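Print this story
E-mail this story

The Trial Period

The man from Trisden had set up by the time Marlies Zürcher got her coat off. He had a case with foam in it, a laptop, and a folder with her name spelled wrong on the front.

"It's Zürcher," she said. "With the dots."

"We can fix that before you sign."

She had been told he would say things like that. Her brother-in-law had bought a floor cleaner from a man like that and it was still in his garage, facing the wall.

The arm was called the Yeom. It was clamped to the end of the prep table in the back of the tea room, between the bread and the sink, and it had two black fingers and a small camera down by the wrist so that it could see what it was doing. The lease was 17 dollars a day with a 40-day trial. Kofi Ofori, who had made sandwiches for her for 26 months and was not a man to volunteer an opinion, leaned on the walk-in door and ate a pickle.

"What does it do when it's not sure?" Marlies asked.

"It asks."

"Asks who?"

"You get a message on your phone."

"I'm in the front. I've got people. I'm carrying a pot of tea."

"Then it waits," the man said, and made this sound like a feature. He turned the laptop so she could watch what the wrist camera saw.

She had read the brochure twice, once at the kitchen table and once in bed. It said the Yeom handled delicate foods with confidence. It did not say which foods. There was a photo of a strawberry, and she had noticed that the strawberry was alone.

"Put something hard in," she said. "Don't give it a bun."

Kofi wiped his hands and cut a round of the usual, crusts off, green on one side and red on the other, and stood a single wedge up in a white tray. He set it a little crooked. She knew he had done that on purpose and she could have kissed him.

"Whenever you like," said the man.

The arm came down over the table. It went slowly, which she held against it, and then she held it against herself for wanting it to hurry.

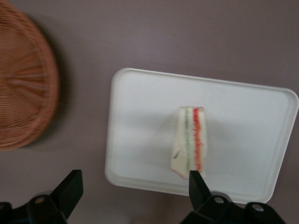

"It's off to one side," Marlies said.

"It's lining up."

"One finger's right on top of the sandwich and the other one's out in the county somewhere."

"It approaches like that. Then it closes."

"Kofi, do you approach like that?"

Kofi thought about it. "I just pick it up," he said.

The man from Trisden smiled at the laptop. He said that the older model, the Skakar, would have stopped and sent a message by now, and that people who had used both were amazed at the difference. Marlies asked which people. He said there was a bakery in Urkov. She asked for the phone number of the bakery in Urkov and he wrote on the back of the folder that he would get it to her.

"And the bread," she said. "It's soft. That's what they pay for. If there's a dent in it I can't put it on a stand."

"You can set the pressure."

"To what?"

"It learns."

"On whose sandwiches?"

He did not have an answer ready for that. He looked through the folder for one. There was a page on cleaning, and a page on what was covered if the arm was dropped, and a page in very small type that he slid back under the others — she put out a hand and slid it up again. It said spoiled product during training was the responsibility of the customer.

"Everybody has that," he said.

"I don't."

A bell went in the front. It was a little before eleven, and the early table would want scones and would want to know why there was a stranger in the back. Marlies took an apron off the hook.

"Here's what I'll do," she said. "You leave it here until October. Six plates a day, staff food only. Kofi writes down every one it ruins and you take that off the lease."

"I'd have to call someone about that."

"There's a phone by the flour."

He went and stood by the flour. She could hear him explaining it, and then explaining it again to a different person. Kofi cut another round, and this time he put cress in, the long kind that falls out if you look at it.

"Too much?" he asked.

"Leave it," said Marlies, and went out to see about the scones.

Print this story
E-mail this story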